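Pre-Tournament Walkround, Trostodar Golf Club
Dalgleish Ladies' Invitational, Thursday, June 6, 2019
Inspected by Catherine Drummond, comments as I went along

1. Spectator ropes, holes 1 to 9: OK. We have 1,000 yards of rope out and it all looks lovely, though the stakes behind the fourth green lean a bit and I'd like them knocked in before the gates open.

2. Footbridge at the eleventh: NEEDS WORK. Two boards flex when you step on them. Please keep carts off it — players and caddies on foot only — until the new ones are screwed down.

3. Lightning horn: OK. Tested at the clubhouse and heard clearly on the far tee, a good 700 yards off (it made me jump, too!). 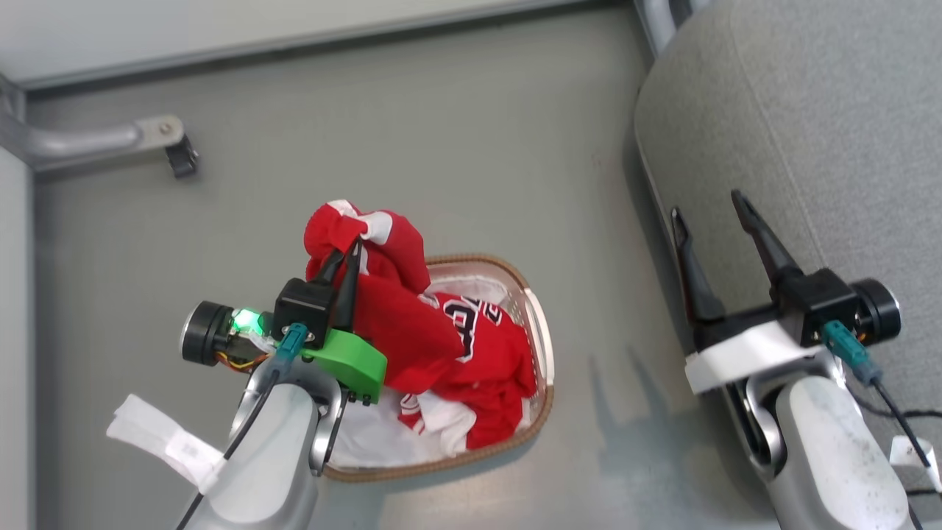
Red jersey, number 23, and the woven basket.

4. Grandstand at 18: OK. Rated for up to 97 people, and the sign says so. The handrail on the left side has been sanded since my last visit, and I was very glad to see it.

5. First aid tent: NEEDS WORK. Well stocked and nicely shaded, but the path from the practice green is blocked by the Jokatness scoreboard trailer. A stretcher has to get through there without a detour, so the trailer needs to move back toward the hedge.
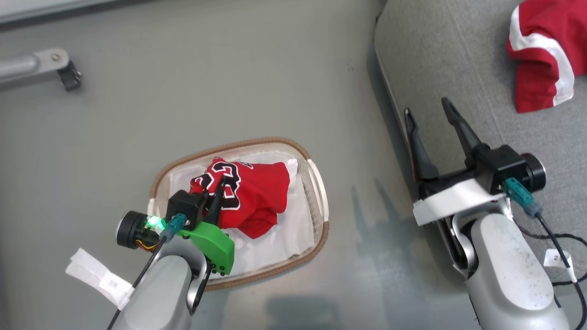
Ettore Pellegrini: The trailer can go back by the hedge this afternoon, but the power cable will then cross the path. Can we have a cable ramp from the Undovden store?

Yes please, Ettore, and tape the edges down as well. I'll walk items 2 and 5 again before the first group tees off.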